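Workshop notebook, Sunday

Started on the costings for the Cabanatuan order before lunch. The buyer has asked again to settle in pesos instead of dollars. Went through the bank's terms twice. We can hold a peso balance in the Stisa account, but anything over 3,000 dollars in value gets looked at by hand and that held up the last payment by 14 days.
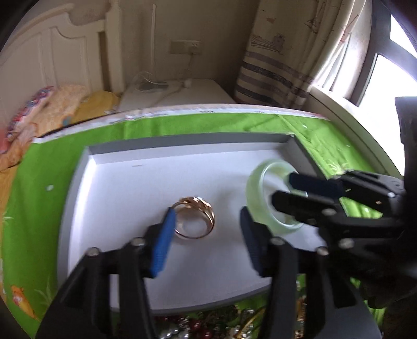
Ring and bangle in the white tray, green cloth under.

Worked the sums both ways. In dollars we lose on the conversion at their end, and they knock it off the price. In pesos we carry the swing between invoice and payment. On the spring order the swing cost us 202 dollars, more than the fee would have been. On the one before it went our way, so one order tells us very little.

Restia will quote a fixed rate for 30 days if the invoice is above 2,000. Their fee is flat. Need to ask whether part payments count as one invoice or several. The form does not say.

Sollari still want euros only. Leave them as they are. No point running three currencies through the same sheet until the rounding is fixed. Column F rounds before it multiplies and the total comes out a few cents short every time. Have put a note in the cell.

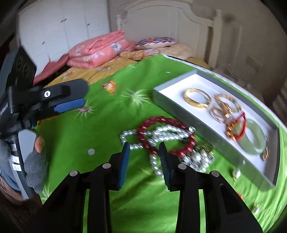 Small silver disc on the printed green cloth, pink quilt behind.

To do:
Ask Stisa if the manual check applies to pesos coming in or only going out.
Send the buyer two prices, one in each currency, both good for a week.
Move the old rates to their own tab so they stop feeding the new quotes.
Check whether the freight bill can be paid out of the peso balance. If it can, most of the swing goes away and we may not need Restia at all.

Stopped at half past four with the freight question still open.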